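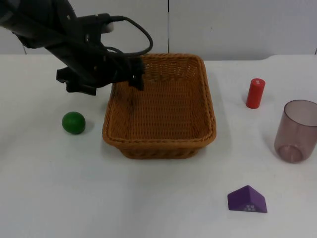

Chelsea Hulme, commenting on an early draft of this section, asked why we did not simply guide the arm by hand for every task, given that hand guidance needs no extra hardware and most people pick it up in a few minutes. Her question shaped the comparison below, and we answer it before turning to the policy.

Figure 2. The tabletop setup for the basket task.

4.2 Collecting demonstrations

We recorded 1,539 demonstrations of the basket task. In 314 of them the operator held the arm by the wrist and moved it through the motion. The rest were given by remote control with the Treviler handset, which sends target positions for the gripper and a single open or close value for the fingers.

Each demonstration covers one object. The operator brings the gripper to the object, closes the fingers, carries the object over the rim of the basket and lets go. Objects differ in shape on purpose: a ball can roll away when touched off center, a cup can be gripped across its body or by its wall, and a triangular prism gives the fingers two sloped faces to slide on. Positions on the table were changed between demonstrations.

Hand guidance was quicker to learn. New operators gave usable demonstrations almost at once, and they reported that they could feel contact with the basket rim. The drawback was in the recordings. An operator's hand and forearm showed up in the camera view in most of the guided set, and policies trained on that set alone did poorly once the hand was gone. We tried masking the hand out - this helped a little with the ball and hardly at all with the cup.

Remote control took longer. Operators practiced for 20 minutes before recording, and early attempts often stopped short above the rim while the operator judged depth. We kept these pauses in the data unless the arm stood still for more than 2 seconds, in which case the Irer logging tool trimmed them.

The Coledness baseline was trained on the guided set, the remote set and both together, with no other change. For the combined set we replayed the guided motions on the arm and recorded the camera again, so that both halves show the table without a person in view. Replay failed most often on the ball, where a small error at the grasp was enough to lose it.

Print this page
E-mail this article
Search Moriarty Papers Enter keyword or author Go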